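Mallomach Updates Inspection and Folding Procedure for Flat Textiles

Sep 5, 2024

Mallomach has issued a revised procedure for the inspection, flattening and folding of flat textiles at its Brirkholm site. The procedure covers tablecloths, throws, curtain panels and uncut lengths sold as finished pieces. It replaces the version that had been in use since February and applies to all shifts with immediate effect.

The main change concerns the order of work. Under the earlier version, a cloth was folded in half as soon as it reached the table and was inspected one half at a time. The revised version requires the cloth to be opened to its full width before any fold is made. Inspection of the face, removal of creases and alignment of the hems are now separate steps, and each is completed before the next begins.

Gudrun Backlund, who heads textile finishing at the site, said the older sequence made hem faults hard to find. "If you fold first, you are judging a hem against another hem, and both can be off by the same amount," she said. "Opened out, you judge it against the table edge."

The revision followed an internal review of returned goods. The review covered 2157 pieces and sorted the reasons for return into stains, pulled threads, uneven hems and poor presentation. Presentation, which includes set-in creases and folds that do not meet at the corners, was the category the site considered easiest to correct without changes to equipment or supply.

Under the new text, work on each cloth begins with placement. The cloth is laid face up with its long side parallel to the front of the table. Where it is wider than the table, the excess is allowed to hang at the back and is drawn forward once the front part has been cleared. Paper tags stay with the cloth until the final fold and are moved only when they cover an area that has not been inspected.

Flattening is done from the center outward. The fabric is taken up in a small pinch, lifted just enough to release it from the surface, and moved toward the nearest hem. Long ridges are worked along their length. Pressing down on a ridge is no longer permitted on plain weaves, as it tends to turn a soft ridge into a sharp crease that must then be steamed.

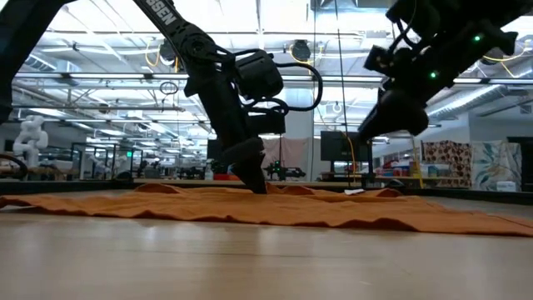
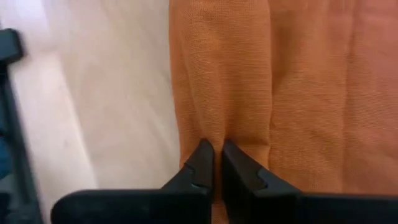 Plain cloths in strong colors are handled under a supplementary note. On dyed fabric a shadow in a fold can be mistaken for a dye fault, and the reverse also occurs. The note asks that any dark band be checked again after the cloth has been moved. If the band moves with the fold, it is recorded as shading and no further action is taken. If it stays in the same place on the fabric, the piece goes to the dye bench.

The choice of table surface is also addressed. Pale tops are preferred for medium and dark fabrics, where the contrast makes the line of the hem easy to follow. Darker tops are reserved for whites and creams. Glossy finishes remain acceptable, though the procedure recommends that overhead lighting be angled where reflections fall along the hem line.

Folding follows a fixed pattern. The first fold brings the short sides together, with the corners matched before the body of the cloth is smoothed. The second is made in the same direction. Later folds depend on the format of the package and are listed by product line in an appendix. A cloth whose corners do not meet after the first fold is opened again in full. Correction by pulling on one corner, common under the earlier version, is ruled out because it stretches the edge on the bias.

The Sharifi line, which uses a lighter cotton than the rest of the range, has its own section. These cloths shift easily on a smooth surface, and the procedure calls for the side opposite the working edge to be held in place during flattening. The limit on visible creases after folding is stricter for this line, at 2 per piece. Other lines are assessed against reference samples kept at the end of each table.

Backlund said the lighter cotton took up a large share of the drafting time. "A heavy cloth will stay where you put it. The light one follows your sleeve," she said.

Packaging is affected to a lesser degree. Folded cloths were previously stacked in batches and banded later in the day. They are now banded directly after the final fold and stacked with the closed side facing out. Maximum stack height is unchanged. The paper bands come from Trorkitz and are supplied in cartons of 200, and the carton size has been used to set the new batch size so that one carton is opened and finished per batch.

Dale Wong, who is responsible for stock and dispatch, said the change would simplify counting at the end of a shift. "A partly used carton means the batch is short, and we can see that before it leaves the table," he said. He added that dispatch times would not be altered while the procedure is being introduced.

Records are kept on a single sheet per batch. The sheet has fields for the product line, the color, the table, the number of pieces sent to steaming and the number sent to the dye bench. Remarks on individual pieces are entered only where a cloth has been opened again after the first fold. Sheets from the earlier version may be used until the end of the current pad, provided the version number is corrected by hand.

Fitted items, quilted goods and anything with a fringe are outside the scope of the revision. A separate text for fringed throws is in preparation at Brirkholm. Printed copies of the current procedure are held at the finishing desk, and questions about individual product lines should be addressed to Backlund's office.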